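Course Handout: Reading a Military Service Record
Unit 5 — Personnel Files and Unit Records
Instructor: Rosalinda Dagdag

Students in this unit work from the individual personnel file outward to the records of the unit. The file establishes who served, in what grade, and under which orders. It seldom describes what the unit was doing on a given day, and morning reports must be consulted for that purpose.

Key terms

Grade: the pay level held by a service member, recorded separately from the title of rank.
Date of rank: the day on which a promotion took effect. It may precede the date of the order by several weeks.
Attached: serving with a unit while remaining on the books of another. Attached personnel are a frequent source of error in student papers.

Working method

Begin with the separation document and read backward. Enter each change of station on the course worksheet, with the order number beside it. Where two documents disagree on a date, record both and cite both — do not average them or choose silently.

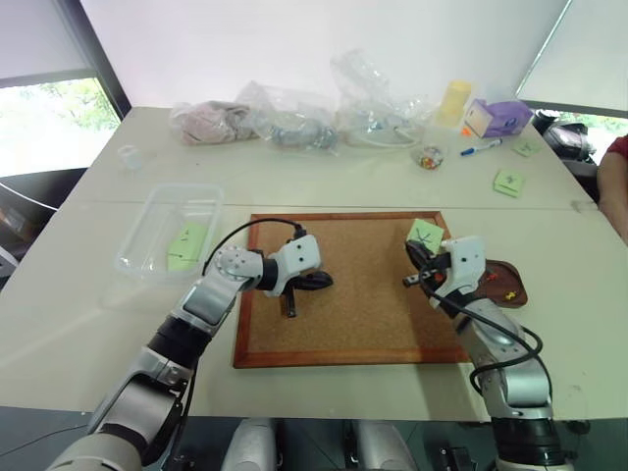
Abbreviations are to be copied exactly as typed and expanded in brackets at first use. Handwritten corrections count as part of the document and are transcribed with the word "amended" in the margin.

Assignment

Submit a service chronology of no more than 655 words, with a source note for every entry. The chronology carries 30 points. Late work loses 2 points per day. Questions on citation form go to the teaching assistant, Unai Zabala. Chronologies will be returned in September with written comments.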